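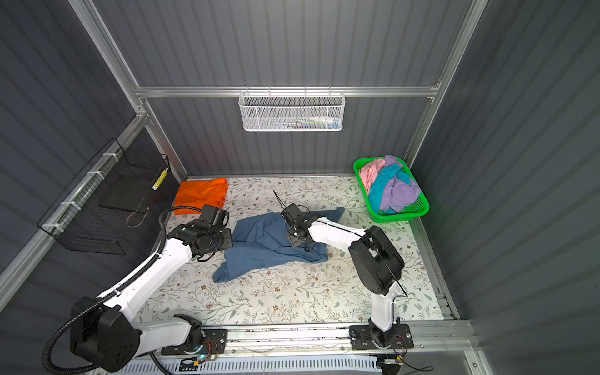 Jytte Lauritsen folds a T-shirt the way her grandmother taught her, which is to say face down, sleeves in, bottom third up, and then one more turn so the neckline sits on top. She does it without looking, while asking whether I take milk. By the time the kettle has boiled there's a small pile at her elbow and she is apologizing for the state of the dining room, which looks perfectly fine to me.

Jytte has run her folding and wardrobe workshops out of this house, and lately out of the church hall down the road, for 13 years. She called the business Hedegaard, after the farm where that grandmother lived, and she still gets phone calls from people who think she sells cheese. "I tell them no, but if they've got a linen closet that's giving them grief, they should stay on the line," she says. A surprising number of them do.

I had come to talk about laundry, and in particular about the part of laundry that everybody puts off. Washing is easy enough, and most people don't mind hanging things out or emptying the dryer. It's the heap on the bed that gets them.

"The heap is where people lose heart," Jytte says, settling into her chair with both hands around her mug. "They see the whole thing at once. I always say, pull out one T-shirt and put it down flat. You aren't doing the laundry, you're doing a T-shirt. And then you do another one, and the news is on, and the dog wants out, and you come back and do another."

She is very fond of T-shirts as a teaching garment. They're forgiving, she says, and everyone owns too many, and a beginner can ruin the fold over and over with no harm done. What makes them tricky is the start. A crumpled T-shirt has no obvious front or back, the hem hides inside the body, and a sleeve will tuck itself into the neck hole if you give it half a chance.

"People grab it in the middle and shake," she says, and demonstrates with a grey one that has seen better days. "Now look, I've moved the mess from here to there. What you want is an edge. Find the hem, or find the shoulders, I don't care which, but hold on to it with one hand and let the other hand go wandering. One hand stays and one hand travels. My grandmother said that about pastry as well, so I can't promise she meant it for shirts."

She likes a patterned surface underneath, too, which I hadn't expected. A plain cotton shirt shows up nicely against little flowers and leaves, and you can see straight away where the cloth ends and a stray corner is trailing off on its own. Her own dining table wears an old flowered cloth for exactly this purpose, and she has been known to turn up at clients' homes with a second one rolled under her arm. A soft surface also grips a bit, she adds, where a polished table lets everything skate about.

And colour? Does it matter what you fold first?

"Oh, start with something bright," she says at once, as though I'd asked whether to put a coat on in the snow. "Orange, if you own it. You fold your orange one into a nice tidy rectangle and you set it at the back where you can see it, and there's your measuring stick. Every blue and grey and black thing that comes after gets folded to match. When you're tired and you've stopped caring, you look up and there it is, the size it's supposed to be."

We talked for a while about shelves, which are her other great subject. She keeps hers shallow and dislikes anything deeper than her forearm, and she has opinions about wire baskets that I promised not to print in full. She had hoped for years to find a drawer divider she could recommend and finally settled on the Trullix, mostly for the height of it – the tall ones swallow a child's shirt whole, and the short ones let everything slump sideways by the weekend. Her daughter swears by the Sumard boxes instead. They have agreed to leave it there.

Has her own method changed over the years?

"It's got lazier," she says, laughing. "I used to iron before folding, can you imagine? Now I smooth with the flat of my hand and call it done. If a shirt is going in a drawer to be worn for painting the shed, it doesn't need to be admired."

She did try rolling for two winters, when everyone was rolling, and she'll admit it has its place in a suitcase. At home she found the rolls came undone whenever someone went digging. Folded rectangles, filed upright, stay put. Her neighbour Seren, who took the November workshop and now has the neatest hall cupboard on the street, went home and refolded four drawers in one evening, then telephoned at bedtime to ask what to do about fitted sheets.

"I told her to have a glass of wine and call me in the morning," says Jytte. "Fitted sheets are a separate conversation. You need daylight for those."

The shirts on the table are ready to go up by now, and she sends me off with a slice of almond cake wrapped in a tea towel, folded, of course, in thirds. I've been asked to bring the towel back.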